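Storing a large item under plastic sheeting next to a window

Reading time: 2 min
Print | E-mail

Kirsty Ruawai
May 16, 2024

I have a bulky item to store until November in a bright room with a pale, slightly reflective floor. It is wrapped in light grey sheeting and stands near the window. The wrap is lumpy with deep folds. Should it be redone tighter, and does daylight matter?

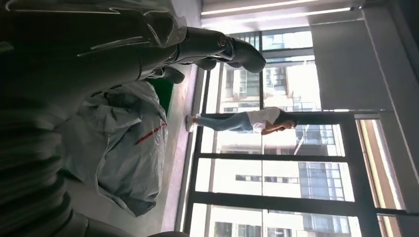
Replies

Zolosex
Leave the folds. Tight sheeting splits at corners and holds moisture against the surface. Points to check:
- Tape. Standard parcel tape dries out in sun and leaves residue. Use a UV-rated one and fix it to the sheeting only.
- Underside. Leave it open, or raise the item on battens so that air can pass.
- Daylight. Ordinary polythene turns brittle. I had a roll fail after 11 months behind south-facing glass. If there is a blind, keep it down.
- Condensation. Lift one edge monthly and feel inside. If damp, open the wrap for a day before closing it again.
Anything upholstered should have a cotton sheet under the plastic.

Kimomia
just move it away from the window?

Ó Riain
Moving it is sensible if the floor allows. Slide it on a blanket, not on the plastic, as grit under sheeting will scratch. Heavier grades of polythene last longer but are stiffer to fold. I paid for 12 metres and used most of it on one wardrobe, so measure first and allow for overlap at the joins.

Print | E-mail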